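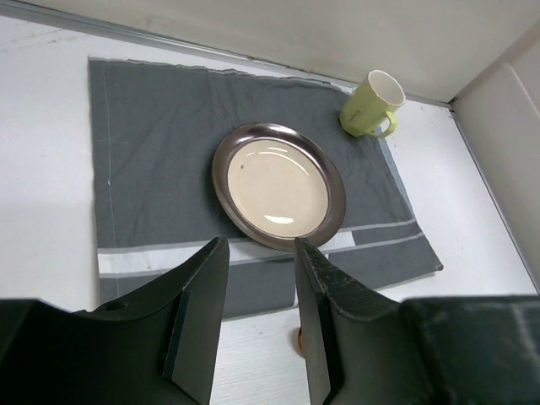
A single place setting is prepared in the same order at every table of the Cototham dining room. Staff should begin with the cloth, which is smoothed flat before any tableware is put down. The plate follows, near the center of the cloth, and the green mug stands beyond it at the upper right. Plates should be handled by the rim.

## Cutlery

Each setting receives one fork and one spoon in the copper finish. Polished metal shows fingerprints easily, so pieces are to be wiped with a dry cloth and then held only by the handle. 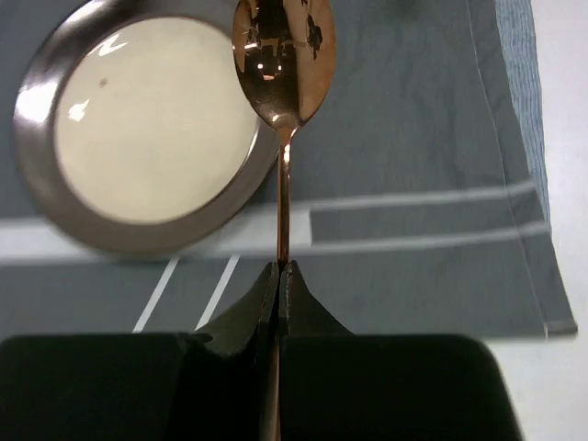
*Spoon held upright by the handle, with the plate to the left.*

The fork is placed to the left of the plate and the spoon to the right, with both handles toward the guest. Leave a finger's width between the cutlery and the rim.

## Clearing

1. Remove the plate and return it to the rack.
2. Gather the cutlery and keep the copper pieces apart from the steel.
3. Lift the cloth, shake it out and place it in the linen bin.
4. Wipe the table from back to front.
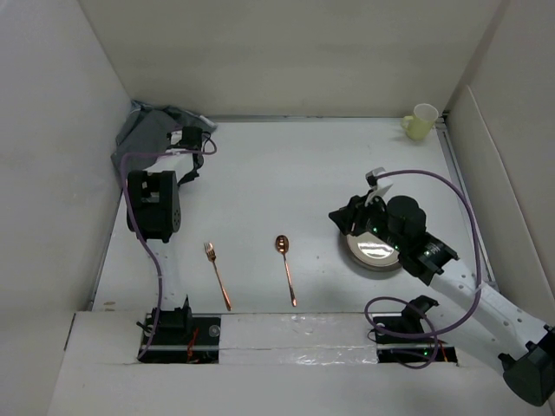

*Mug in the far right corner, gray cloth at the upper left.*

The dining room holds 36 settings. Missing or chipped items should be reported to Nélida Rivadeneira before the evening service.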